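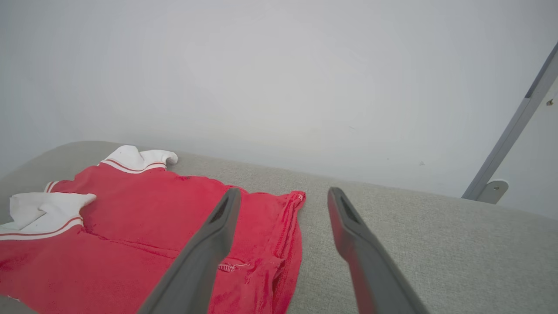 Last changed: October 30, 2022

Ratcombe Soft Goods, a set of teleoperated clothing demonstrations

README

Hello, and thanks for stopping by. If somebody sent you a link and said "just grab the folding data", please have a read of this first, all of it if you can spare the time, as most of the questions I get by email are answered somewhere down the page (I've moved the answers higher up each time I've been asked, so the order is a little odd now, sorry!).

Ratcombe is a collection of short demonstrations of a two-fingered gripper handling clothes on furniture. We started gathering it in May, when the only cloth data we had was of square towels on a very tidy bench, and the policy we trained on it fell to pieces the moment it met a sleeve. So the whole idea was to get away from squares. Garments with collars, cuffs, trim, hems that pucker, tags that stick out, all the things that make a real load of washing such a pain to fold. Kids' clothes turned out to be wonderful for this, being small enough to fit in view and fussy enough to be interesting.

What's in it

There are 38 sessions, recorded by 3 operators. Each session is a folder, and inside it you'll find one subfolder per attempt. We use "attempt" on purpose. Some of them succeed and some of them are a dreadful mess, and both kinds are kept.

An attempt contains the wrist camera video, the finger opening over time, the arm's joint positions, the operator's commands, and a small text file called notes. Please read the notes! Operators were asked to write down whatever they'd want to tell the next person, and they took me at my word. Some are a single word and some go on for a paragraph about how the lining kept slipping.

The garments are spread across 22 entries in the garment list, which is a plain text table in the top folder. An entry has a short name, a main colour, the type of fabric as far as we could tell from the label, and whether there's contrasting trim. Where the label had been snipped out we left the fabric column blank and didn't guess.

Views and what the camera sees

The wrist view has both fingers coming up from the bottom edge, dark grey, angled in towards each other. That's the same all the way through the set, so if you want to mask the fingers out you can do it once and be done. I'd suggest leaving them in to begin with, though. We had much better results when the model could see where a fingertip sat relative to the edge of the cloth, say one tip over red fabric and the other over the bare seat beside it, and that relationship is a good deal of what you're trying to learn.

The background is mostly pale upholstery with a white wall behind. Pale on pale is hard on white collars and cuffs, and you'll see segmentation models happily eat the trim off a garment and hand you back the coloured part alone. If you're training on masks, have a look at a handful of them by eye before you commit a weekend to it. A thin coloured stripe along a white edge helps a lot, and the garments that have one are flagged as "striped trim" in the list.

How the sessions were run

Every session used the Lightfoot controller, which is our own hand-held thing and a bit heavier on the wrist than the name would have you believe. The operator sat behind the arm and worked from the wrist view alone. I know that sounds harsh, but if people could peek around at the garment they used information the policy would never have, and the demonstrations came out looking clairvoyant.

The garment was laid on the seat by hand before each attempt. Two kinds of start are recorded. "Flat" means spread out by hand, with whatever creases were left in it, and we didn't smooth them any further. "Dropped" means let go from chest height and left as it landed. There are more flat starts than dropped ones, and I'd love to even that up one day.

Operators were allowed to stop and regrasp as often as they liked. They were not allowed to reach in with a free hand, tempting as it was. Any attempt where that happened is marked "hand" in the labels, and the training split leaves it out.

Labels

Grasp points were labelled after the fact by Nhyira Quaye, with a second pass by me on the ones she marked as doubtful. There are 2 labels per grasp: the part of the garment (collar, cuff, hem, seam, body, tag) and how sure we were. "Collar" and "cuff" are the pair that cause the grief. When a garment is folded over on itself, a crumpled white flap could be either one, and from a single still I often couldn't tell you which. Nhyira went through the video to settle what she could, and the rest carry the label "collar_or_cuff". Please don't merge those into one of the others to make your numbers tidier. I've done it myself and regretted it.

"Tag" covers small stitched loops as well as care labels. The gripper has a habit of finding them whether you'd like it to or not.

Splits

Train and test are divided by garment, so nothing in test has been seen in training. The older release divided them by session, which was my mistake, and scores from it look much rosier than they should. If you're comparing with something published on the old split, say so in your write-up, and write to me if you need the old file.

Known trouble

The finger opening in the early Horneck sessions has a small offset, and fully closed doesn't read as zero. There's a correction script in the tools folder, and it's safe to run on the whole set because it skips anything already corrected.

Video and joint positions drift apart slightly on the longest attempts. We line them up at the start and again at the first grasp, which is fine for most purposes, but please don't use the set to study timing.

Colours aren't calibrated. The same grey seat leans beige in one session and cooler in the next.

Getting it onto your machine

Download the index first, then use the fetch script to pull only the sessions you want. The files unpack into the layout that Statar expects, so if you already train with Statar you can point it at the top folder and go and make a cup of tea. Everyone else will find a plain loader in tools, with comments written for a person who has never met us.

Corrections are very welcome, especially to the labels. Send the session name, the attempt number and what you reckon it should be, and I'll fold it into the next update.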